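A Day at the Privar Wellbeing Open House

24/04/2025

I have wanted to visit Privar for ages, and last week I finally went! If you haven't come across it, Privar is a retreat center in an old seed warehouse just outside Kovis, and every spring they open the doors for a day so that people can try the classes without signing up for a whole weekend. I came home tired, a little sunburned and with four pages of scribbles in my notebook, and I want to get them down while they're still fresh.

Getting There

The bus from Kovis drops you at the bottom of the lane, and it's a ten-minute walk up through the orchards. I missed the first bus (I was looking for my other shoe) and arrived in a proper state, muttering to myself about being late. The woman on the gate gave me a paper wristband and a schedule and told me the opening talk was running behind too. I felt my shoulders drop about an inch. They had expected 120 people and 230 showed up, so the coffee line was long, but it was one of those lines where everybody talks to each other.

The Morning Talk

The talk was called "The Unfinished List," and it was about how we treat the things we don't get done. The speaker asked us to write down everything we were carrying around in our heads, for five minutes, no stopping. I filled a page and a half. "Call the dentist" was on there three times!

Then she had us put a small mark next to anything that had been on our minds for more than a month. Nearly half of mine got a mark. We were asked to choose 2 of those and decide, right there, either to do them this week or to let them go on purpose. I let go of the quilt I've been meaning to finish since my niece was born – she starts middle school in the fall – and I can't tell you how good it felt to cross it out. I do still like the fabric. Maybe it wants to be a pillow.

The Moodley Walk

After the talk we split into groups for what they call the Moodley walk, named after the creek at the back of the property. You walk the loop without speaking, and at each wooden post you stop and notice one sound. It takes forty minutes. I was sure I'd be bored by the second post, and instead I was a bit annoyed when it ended. I heard a woodpecker, a gate, somebody's stomach (mine), and a long stretch of water over stones that I could have listened to all day.

One tip if you go: wear real shoes. The path is muddy after the footbridge and I saw more than one pair of white sneakers come to grief.

Lunch was lentil soup and flatbread, with a rhubarb crumble I went back for twice. I sat with two sisters who come every year and have a rule that they can't talk about work until dessert. I'm stealing that rule. We talked about gardens and bad haircuts and which of us could still do a cartwheel, and then dessert arrived and none of us wanted to bring up work anyway.

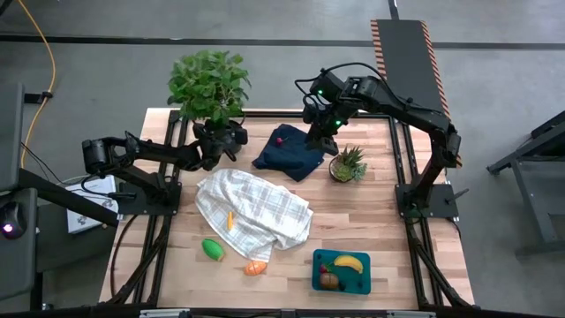 The Jillier Room

I'd saved the afternoon for the Jillier Room, where the journaling sessions are held. It has tall windows, floor cushions, and shelves with 200 notebooks left by past visitors who agreed to have them read. You can take one down and sit with it as long as you like. I picked one with a green cover and read a stranger's account of learning to say no to her book club. She wrote it out like a script and practiced it in the car! I laughed out loud and had to apologize to the man on the next cushion.

The exercise itself was simple. You write a letter to yourself from the end of the week, as if the week had gone fairly well. Fairly well was the wording, and I loved that. Mine mentioned an early night, a phone call to my brother and a clean kitchen sink. They seal it for you and you take it home to open seven days later. It's on my fridge right now, under the pizza magnet, and I have not peeked.

What I'd Do Differently

I'd skip the breathing class, or at least go to the early one. By three o'clock the hall was packed and warm, and I nodded off during the body scan and woke up to people rolling up their mats. I'd bring a water bottle, too, and cash for the book table, as the card reader kept dropping out.

Privar has a longer version of the list workshop coming up in May, spread over a full weekend, and I've already asked the sisters from lunch if they're going. They are, and they've offered me the spare seat in their car, so no bus this time.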